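Budgeting the second arm: consumables, covers and the lines I left out

The quote for the second arm arrived on a Sunday, which says something about how Lo Presti runs its sales desk. It was two pages long and covered the arm, the controller, one gripper, one wrist camera and delivery to Ellbridge. I had budgeted for all of that. What follows is mostly a record of what I had not budgeted for the first time, so that the request going in this December is closer to the real number.

Our work is handling soft and light goods on a bench: cloth, trays, small packaged items. None of it is heavy. Payload was the first figure I looked at when we bought the first arm and it has never once been the limit. If you are planning for similar work, move payload down the list and put finger replacement, cable routing and bench covering above it.

Fingers first. The pair that comes with the gripper is treated in the quote as part of the machine. Treat it as a consumable. We get our replacements from Rikiline at 284 per box, and a box holds 3 pairs. The softer material holds fabric better and marks sooner. We tried a harder grade for a while and went back, as it slid on anything with a smooth rim. I now carry one box per arm per year as a fixed line and a second box as contingency.
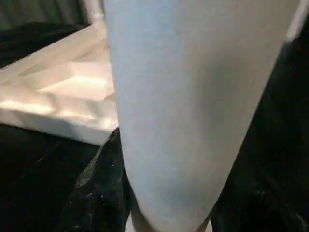

The wrist camera is the next item. Both vendors we asked offered a fixed-focus unit as standard and a better one as an option. The option is worth pricing, but price it together with the mount. On our first order the camera was cheap and the bracket was not, and the bracket was on a separate line that I read as included. It was also designed for a different finger length. A longer finger takes up more of the view, and a mount that can be moved a short distance in either direction saves a lot of arguing later. Ask for the offset range in writing before ordering.

Lighting was missing from the first budget completely. A side light on a white tray over a dark cloth gives you bright patches and very deep shadow in the same view, and exposure settings only go so far. The request now has a line for two diffused panels with stands. I put 400 against it. The panels themselves come in under that and the stands use up the rest.

Then the bench covering. We use black cloth. It cuts reflections and costs very little per yard, and it also shows every bit of lint. I had no line for it at all, and it went through petty purchases for months, where it could not be tracked. It now has its own line, along with lint rollers, which I am aware looks odd in an equipment request.

The Brolla frame was the large surprise. I compared it against having one welded locally, and the local price was lower. I still chose Brolla for the second station, for the dull reason that extra uprights and clamps can be ordered later in the same size. The first station was changed often enough in its first year that a welded frame would have been cut up by now. The kit, with clamps and feet, is 501. Feet are listed separately. Order the feet.
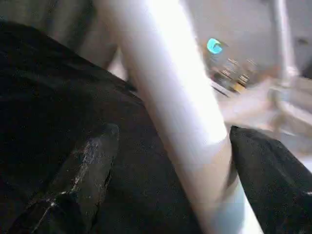 Posted by the author, Ellbridge
Filed under: Equipment, Planning

Cabling and dress-out deserve more than the single line I gave them. The arm moves, the cloth moves with it if it is draped anywhere near the base, and a cable tied for one task is too short for the next. I now ask for one spare of each cable that crosses a joint, in the longer length. The vendor will suggest buying these when needed. Lead time on the last one was long enough that I no longer agree.

Operator time is the other thing missing from most quotes I see. Setup, recalibration after a finger change and cleaning all take hours from someone with other duties. I do not put a price on it in the equipment request, but I do put the hours in the notes so that whoever approves it has seen them.

Still open for the second arm: whether to take the extended warranty. It excludes fingers, covers and cables, so it excludes nearly everything we have replaced to date. I have asked Lo Presti for the price of a controller swap without it and will decide when that comes back.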